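Hard water, part two: the kettle log

After the last post Khrystyna Kushnir wrote to ask whether I had measured anything or was only complaining. A fair question. I have now kept a log through October, and what follows is mostly that.

The tap water in Fastthorpe is hard. The test strips I use put it in the top band on the packet, and a drop test kit borrowed from Rebecca Sartori agreed with the strips on each of the three days I used both. The drop kit is slower but gives an actual number, and if you are going to buy one thing, buy that.

For readers who skipped part one: the hardness that matters in a kettle is the temporary kind, which is calcium held in solution as bicarbonate. Heating drives off carbon dioxide, the balance shifts, and calcium carbonate comes out as a solid. It prefers to settle on the hottest surface available. In an old kettle that is the coil. In a modern one it is the flat plate at the bottom, which is easier to clean and also easier to ignore.

The method was simple. One kettle, 2000 watts according to the plate underneath, filled to the same line from the cold tap every morning before seven. I wrote down the time from switch-on to click-off. I did not descale for the whole of the month. The kettle was emptied each evening and left with the lid open.

The boil time barely moved. I had expected a steady climb and there was none that I could separate from the change in the temperature of the incoming water, which dropped as the weather did. Vitalii Tkachuk had predicted this and was quite calm about being right. His point is that nearly all the heat from a submerged plate has to end up in the water one way or another, so a thin layer of scale makes the plate run hotter but does not waste much. What scale does do is stress the element and confuse the cut-out. I had two early click-offs in the last week, well short of a boil, and none before that.

Descaling was done with citric acid, 34 grams to a litre, warm but not boiling. If you boil it you can get calcium citrate, which is a worse deposit than the one you began with and does not shift easily. I left it for half an hour, rinsed twice and then boiled and threw away one full kettle. The early click-offs have not come back so far.

Vinegar works too. It is weaker for the money and the kitchen smells of it until Wednesday.

Steamers are the awkward case. The reservoir is small and the water leaves as vapour, so everything dissolved in it stays behind and gets more concentrated with each top-up. Wipe the base out after every use – a dry cloth is enough if you do it the same day – and never top up twice without emptying in between. Bread and buns come to no harm from it, as scale does not travel with the steam, though spitting from an overfilled base can leave white specks on the underside of a metal basket.
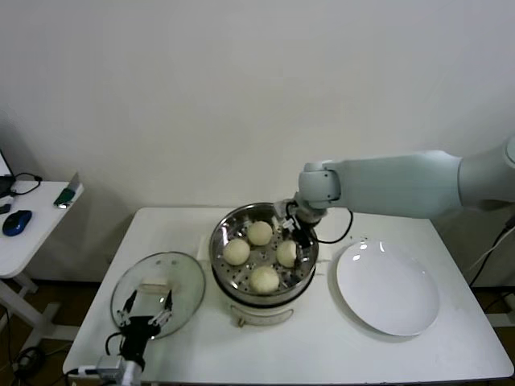 Four buns in the steamer basket.

Filter jugs I will deal with separately. In short, the cartridge in mine gave softer water for the first 80 litres and then tailed off well before the indicator said so. Matvii Koval gets more than 200 from the same type, but he lives in Gremton, where the supply is a good deal softer to begin with.

Next on the list is the shower head, once I have worked out how to take it off without marking the chrome.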